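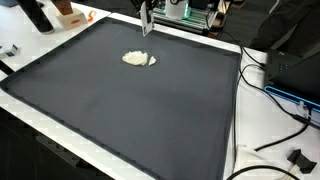
Haltlow Allotment and Garden Society
Minutes of the ordinary meeting held on Wed 27 August in the upper room, Domański Hall

Present: Beatrice Kinyua (chair), Obadia Waweru, Bakari Kioko, Mwanahawa Mfaume, Dzifa Dankwa (minutes)

1. Minutes of the July meeting
Agreed as a correct record, with one amendment. Under item 4, "north gate" to read "north sluice".

2. Matters arising
The padlock on the tool store has been replaced. Keys are held by BK and OW. The old padlock is to be kept for the compost bay.

3. Water supply
OW reported that pressure at the lower standpipes remains poor. The fault lies in the length of iron pipe between the brick tank and the first branch, which the site plan dates to 1897. Cokance inspected it in July and recommended full replacement in plastic pipe. They would not guarantee a patch repair.
BK asked whether the tank itself needed work. OW said the outlet valve was stiff but holding. The inside has not been inspected.
Agreed: to obtain a second quotation, from Vamano, on the same specification. The trench to follow the existing line so that the cross path is dug up once only.
Action: OW

4. Hosepipes
Two complaints received of hoses left running unattended. Rule 30 already covers this. MM proposed that the rule be displayed at each standpipe. Agreed.
Action: MM

5. Vacant plots
Plots 2 and 3 are vacant. Plot 3 is badly overgrown with bramble and has a collapsed shed. BKi proposed that it be cleared before letting and that plot 2 be offered at once to the next name on the waiting list. Agreed. The asbestos sheet noted behind the shed is not to be moved by members.
Action: BKi to ask the council about removal of the sheet

6. Boundary hedge
The hedge on the lane side is obstructing the footway. Cutting to start once nesting has finished and the hedge has been checked. DD to write to the houses opposite about parking.
Action: DD, BKi

7. Any other business
MM asked for the noticeboard to be cleared of expired notices. DD to do this.
OW noted that the wheelbarrow with the green tray has a split tyre. Not to be used until repaired.

Initials: BK is Beatrice Kinyua; BKi is Bakari Kioko.

The meeting closed at 8.50 pm. Next meeting to be called when both water quotations are in hand.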